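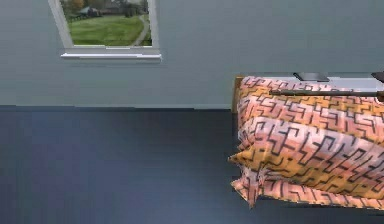 Tevton 공동 작업실 공개일 방문기

Griltley에 Tevton이라는 공동 작업실이 있습니다. 저는 이 도시에 산 지 3년이 되었는데 지금까지 한 번도 들어가 본 적이 없었습니다. 3월에 공개일이 있다는 안내문을 Trostgate 역 게시판에서 보고 신청했습니다. 입장료는 3,000원이고, 차를 마시고 싶은 사람은 1,000원을 더 냅니다. 저는 차도 마셨습니다. 보리차였는데 아주 진했습니다.

역에서 작업실까지는 걸어서 16분 걸렸습니다. 지도에는 더 가깝게 나오지만 철길을 건너는 곳이 막혀서 돌아가야 합니다. 다음에 가시는 분은 북쪽 출구로 나가시는 것이 좋습니다. 건물 입구는 자전거 가게 옆의 좁은 계단입니다. 간판이 작아서 저는 한 번 지나쳤습니다.

1층에는 목공 기계와 납땜 자리가 있고, 2층에는 개인 프로젝트를 하는 사람들의 책상이 있습니다. 제가 보고 싶었던 것은 2층의 Tabrizi였습니다. Tabrizi는 회원들이 같이 만드는 가정용 로봇의 이름입니다. 집 안을 돌아다니면서 작은 물건을 찾아 주는 로봇이라고 들었습니다. 저는 집에서 바퀴 달린 작은 로봇을 혼자 만들고 있기 때문에 질문을 종이에 적어서 가지고 갔습니다.

기대와 조금 다른 점이 있었습니다. 로봇의 몸은 아직 바퀴와 알루미늄 틀뿐이었고, 담당 회원들은 나사보다 화면을 더 많이 보고 있었습니다. 지금은 컴퓨터 안에 방을 만들어 놓고 그 안에서 먼저 연습을 시키는 단계라고 합니다. 방은 모두 100개를 준비할 계획입니다. 저는 그 설명을 들으면서 제가 지난겨울에 부순 모터 두 개를 생각했습니다. 저도 먼저 이렇게 했으면 돈을 아꼈을 것입니다.
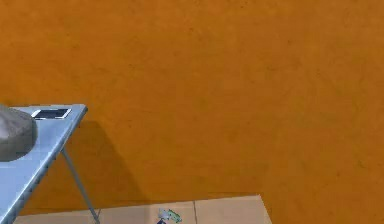

제가 종이에 적어 간 첫 번째 질문은 물건의 높이에 대한 것이었습니다. 제 로봇은 카메라가 바닥에서 가까워서 책상 위를 거의 보지 못합니다. 회원 한 분이 주황색 벽이 있는 방을 화면에 띄우고, 하늘색 금속 탁자 위의 스마트폰을 가리키면서 대답해 주셨습니다. 물건이 탁자 위에도 있고 바닥에도 있으니까 카메라 각도를 하나로 정하면 안 된다는 이야기였습니다. 바닥에는 초록색과 흰색이 섞인 작은 물건도 있었는데, 저는 그것이 무엇인지 알아보지 못했습니다. 묻고 싶었지만 다른 방문자가 배터리에 대해 질문을 시작해서 기회를 놓쳤습니다.

두 번째 질문은 조명이었습니다. 제 방은 저녁이 되면 노란 등 하나만 켜기 때문에 로봇이 자꾸 의자 다리를 놓칩니다. 대답은 간단했습니다. 가상의 방에서 벽 색과 밝기를 여러 가지로 바꾸어 연습시키고, 그다음에 진짜 방에서 다시 확인하라고 했습니다. 저는 “다시 확인”이라는 말에 밑줄을 그었습니다. 다른 회원분은 화면에서 잘 되던 것이 카펫 위에서 멈춘 적이 많다고 하셨습니다.

그다음에는 방문자도 화면 속의 방을 직접 둘러볼 수 있었습니다. 게임용 조종기를 하나씩 받아서 차례를 기다렸습니다. 저는 조종을 잘 못해서 처음에는 벽만 보고 있었습니다. 옆에 있던 초등학생이 버튼을 가르쳐 주어서 겨우 방향을 돌렸습니다.

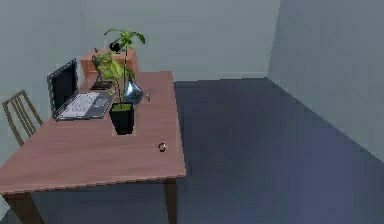
가상의 방에 있는 나무 책상. 노트북과 화분, 은색 꽃병이 놓여 있다.

이 책상에서 제가 배운 것은 유리컵이 어렵다는 사실입니다. 꽃병 옆에 작은 투명 컵이 있는데, 저는 설명을 듣기 전까지 컵이 있는 줄 몰랐습니다. 투명한 것과 반짝이는 것은 깊이 센서도 자주 틀린다고 합니다. 화분의 잎도 문제가 될 수 있습니다. 잎 뒤에 있는 물건은 일부만 보이니까 로봇이 위치를 옮겨서 한 번 더 보아야 합니다. 저는 제 집에서 컵을 치우는 방법만 생각했는데, 보는 자리를 바꾸는 방법은 생각하지 못했습니다.

점심은 1층 복도에서 먹었습니다. 도시락을 가져온 사람이 많았고, 저는 역에서 산 김밥을 먹었습니다. 의자가 부족해서 나무 상자에 앉았습니다. 같이 앉은 분은 자동으로 화분에 물을 주는 장치를 만드는 분이었습니다. 펌프 소리가 너무 커서 밤에는 꺼 둔다고 하셨습니다. 우리는 한참 동안 호스의 굵기에 대해 이야기했습니다.

오후에는 Tabrizi의 몸체를 가까이에서 볼 수 있었습니다. 바퀴는 고무이고 손으로 밀면 부드럽게 움직입니다. 케이블은 색 테이프로 구분되어 있었는데 저도 집에 와서 똑같이 했습니다. 다만 긴급 정지 버튼이 뒤쪽에 있는 점은 조금 걱정되었습니다. 제가 말씀드리니까 위로 옮길 예정이라고 하셨습니다. 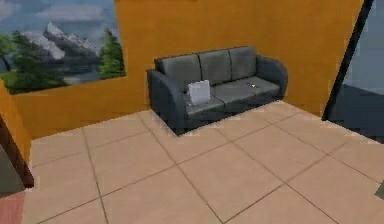 버튼의 위치에 대해서는 회원들 사이에도 의견이 다르다고 합니다. 위에 있으면 누르기 쉽지만 고양이도 누를 수 있습니다. 저는 고양이가 없어서 위쪽이 좋다고 생각합니다. 한 분은 버튼 대신 줄을 당기는 방식을 보여 주셨는데, 줄이 바퀴에 걸릴 것 같아서 저는 따라 하지 않을 생각입니다.

불편했던 점도 적겠습니다. 2층은 난방이 약해서 외투를 벗을 수 없었습니다. 그리고 안내 자료가 한 장뿐이어서 돌려 가면서 읽어야 했습니다. 설명하시는 분들의 말이 빠를 때도 있었지만, 천천히 말해 달라고 부탁하면 바로 천천히 말해 주셨습니다. 저처럼 한국어가 모국어가 아닌 방문자에게는 고마운 일이었습니다.

회원이 아니어도 납땜 자리는 오후 4시까지 쓸 수 있습니다. 인두는 빌려주지만 납은 가져가야 합니다. 저는 다음 달에 제 로봇을 가방에 넣어서 다시 갈 예정이고, 카메라를 높이는 받침대부터 만들려고 합니다.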